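Gripper opens by itself in simulation

macarena_y
The arm in my simulation lets go of the mug before the place position. It happened in 10 of 50 runs. Grip force is at 85. Has anybody met this?

hajek_tom
Too little friction on the pads. Raise it.

macarena_y
I raised it already, with the same result. The fingers receive an open command, I see it in the log.

Filtmont
I don't agree with Tom either. Look at your timeout, it opens the gripper when planning is slow. On a real arm this is a safety matter.

macarena_y
State after the last failed run:
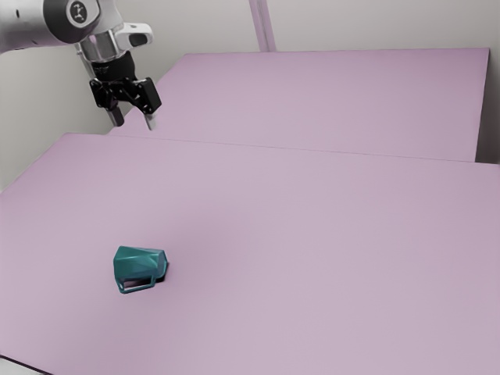 Reply 6
hajek_tom
I still would check friction first, the mug has flat sides.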